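Fatigue Life of Elastic Cord in Stretch Bracelets
Project report, Jewelry and Small Metals Program
Ibrahim Tamuno and Frøydis Brekke
Supervisor: Gunnel Viklund
Submitted August 25, 2020

1. Background

Stretch bracelets are strung on elastic cord and closed with a knot. They have no clasp, so the cord carries the full load each time the bracelet passes over the hand. Makers who sell at the Irkbridge market report that most returns are for broken or slack cord. The beads themselves rarely fail.

The project compared two cord types and three knots under repeated stretching. The aim was to give student makers a basis for choosing cord, and to check the common advice that cord should be pre-stretched before stringing.

2. Materials

Two cords were bought from Climen, both sold as 0.8 mm clear. Cord A is a single solid strand. Cord B is a bundle of fine fibers with no outer cover. Both were cut from one spool each, so variation between spools was not tested.

The beads were 6 mm round glass with a drilled hole of 1.0 mm. Holes were checked under a loupe and any bead with a chipped rim was rejected. Sharp hole edges are a known cause of early failure in fiber cord, and we wanted this factor held as low as possible. Metal spacers were left out for the same reason.
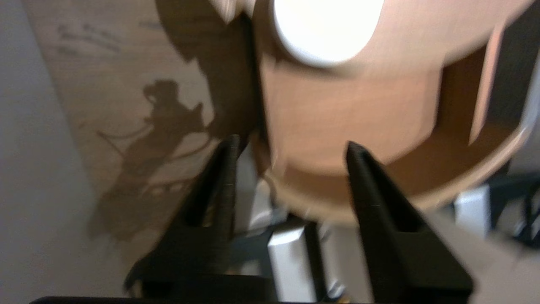 Each bracelet was strung to an inside length of 7 inches. The cord ends were left 2 inches long before knotting and trimmed to 1/8 inch afterward. No glue was used in the main series. A short side series with glue is covered in section 5.

3. Method

3.1 Knots

Three knots were compared: the square knot, the surgeon's knot, and the double surgeon's knot. All knots were tied by the same person to reduce differences in hand tension. The knot was pulled down in two stages, with a pause of 5 seconds between them, then tucked inside the nearest bead where the hole allowed it.

3.2 Pre-stretching

Half of the cords were pre-stretched. The cord was hung from a peg with a small weight for one hour, then left slack for ten minutes before it was cut. The other half were cut straight from the spool.

3.3 Cycling

A bracelet was placed over two pegs. One peg was fixed and the other was moved by a hand crank built by Lowri Lougher in the metals shop. One turn of the crank stretched the bracelet to an inside length of 9 inches and let it return. Cycling stopped at failure or at 200 turns. A bracelet was counted as failed if the cord broke, the knot opened, or a gap of more than one bead width showed at rest.

The crank was turned at a steady rate of one turn every two seconds. Faster turning heated the cord in early trials – the fiber cord felt tacky near the knot – and those trials were thrown out.

4. Results

4.1 Cord A

The solid cord did not break along its length in any test. All failures were at the knot. The square knot slipped most often, usually within the first part of the run. The surgeon's knot held better, and the double surgeon's knot held to the end of the run in every test. The double knot was too bulky to pull into the bead hole and stayed visible.

4.2 Cord B

The fiber cord gripped itself well and no surgeon's knot opened. Its weak point was wear at the bead edge. Loose fibers could be seen next to the knot after cycling, up to 14 on the worst piece. Pre-stretched pieces kept their length. Pieces that had not been pre-stretched grew longer and showed a gap between beads at rest, which accounts for most of the failures recorded for this cord.

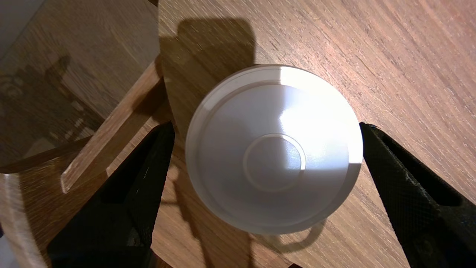
5. Side Series with Glue

A drop of jeweler's cement was placed on the square knot of four Cord A bracelets and left overnight. Three of the four reached the end of the run. On the fourth the cement cracked and the knot then slipped. On Cord B the cement soaked into the fibers and made a stiff section, and the cord broke at the edge of that section. Glue on fiber cord is not recommended on the basis of these tests, although the series is small.

6. Limits of the Work

Skin oil, sweat and hand lotion were not included, and all three are likely to shorten cord life. Sunlight was not included. The crank pulls in one direction only, while a hand spreads the bracelet unevenly. Helge Fagerlund has suggested a tapered wooden mandrel in place of the pegs, and a drawing for this is in the shop folder.

7. Recommendations

For glass beads with a 1.0 mm hole, use pre-stretched fiber cord with a surgeon's knot and no glue. Where solid cord is preferred for its clear look, use the double surgeon's knot and hide it under a large-hole bead or a knot cover. Beads with rough holes should be reamed before stringing or set aside for wire work.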